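The rules on the wall

A sheet of paper went up by our door in January. It has a heading, a version number and a lot of short sentences with "shall" in them. It is the house rules for working with the robot, based on a guide from a consultancy called Vunon, and I've been asked to write something encouraging about it. I'll try.

My trouble with these documents is that they are mostly written by people thinking about arms in cages. Ours has hands, and it works next to soft furniture. The task is called Hokirance, for reasons that were decided before I joined, and it comes down to cushions and a cream leather sofa.

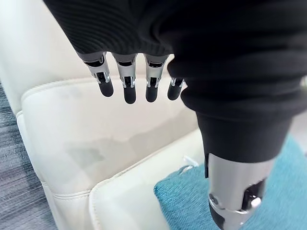 4 min read

The first rule says that end effectors "shall be free of loose coverings". Fine for a drill. Our forearms wear fabric sleeves, because bare metal housings and somebody's leather sofa are a bad match, and the fabric bunches at the wrist. So are we breaking the rule? I asked Akua Zakaria, who signed the sheet, and she said it depends what you mean by loose. I said that was my question. She has now added "unless fitted for protection", and I suspect every sleeve ever made will turn out to be fitted for protection.

What I would have liked is something I can check. Pull the cuff, and if it comes down over a finger joint, stop and refit it. A new starter could do that with no training at all.

The second rule is about speed, and I have less to grumble about. Up to 240 millimetres a second at the fingertips when anyone is in the room. It's a number, you can log it, and if the log says otherwise you've had a bad day. I don't know where Vunon got it. I asked and was sent a brochure. But a slightly arbitrary number we all keep to beats the old arrangement, which was that you went slower if you felt nervous.

Then there is "a tidy and representative environment". Pick one! The places these machines are meant to work have pillows wherever the last person threw them and sun coming in at whatever angle it likes. Stripy light across pale leather is a nuisance for the cameras, and the temptation is always to draw the blinds and get nicer results. I think the rule should say that you write down the lighting and leave it alone.

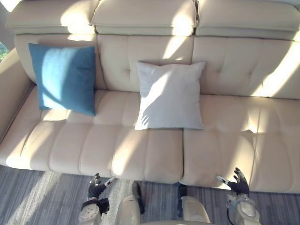
Keeping people out of reach

This is the part of the sheet I take seriously, and also the part I trust least. It says that no person shall enter the working envelope while the arms are powered. There's a nice drawing of the envelope, seen from above, as a neat half circle. The carpet has no half circle on it. It's striped, and tape doesn't last on it, or at any rate ours didn't.

So in practice the boundary is a thing in each person's head, and heads differ. The old hands stand closer than they should. I do it too. You want to see what the fingers are doing, you lean, and a foot follows. 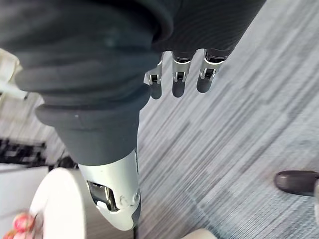 Ametepe, the firm we share the sheet with, went for a floor mat that cuts the power when you step on it. I was rude about this when I heard. It cost them a fortnight of false stops and a great deal of muttering, and I would still pick it over a drawing. A rule that relies on me remembering where an invisible line goes is a rule written for the insurance file.

The sheet also wants a "spotter" with a hand on the stop button at all times. I've done that job for a whole afternoon. By four o'clock I couldn't have told you what the arms had been doing for the last ten minutes. Swap the spotter every 44 minutes, says the guide, which is a strange figure and I assume somebody's typing error that has since become law. We swap at the half hour.

Last grumble, and it's about counting. The sheet defines a successful attempt as one where "the item reaches its intended location". It doesn't say who decides, or when. We have 4000 attempts logged under that wording and I wouldn't like to defend the lot. Radetti, who sell a rival guide, claim their definition gets reviewers to agree 99 per cent of the time. Perhaps it does. I'd want to see which attempts they were shown, and whether any of them had a pillow on the floor propped up against the sofa. Is that dropped? Placed? Still going? Two of us argued over that sort of thing until lunch.
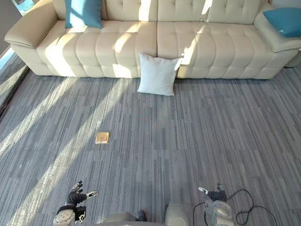

What I'd keep

The speed limit, certainly. The bit about cables being off the floor where people walk, which I skipped over above and which we are poor at. The log of who was in the room.

I'd throw out the drawing, or paint it on the carpet and take the bill. I'd have "successful" decided before the session by someone who isn't running it, in one written sentence, with the awkward cases named. And I'd put the cuff check at the very top, where people might read it before their tea.

Akua has asked for comments on the next version by the end of the month. She may regret it. Mine run to two pages and I haven't got to the appendix yet.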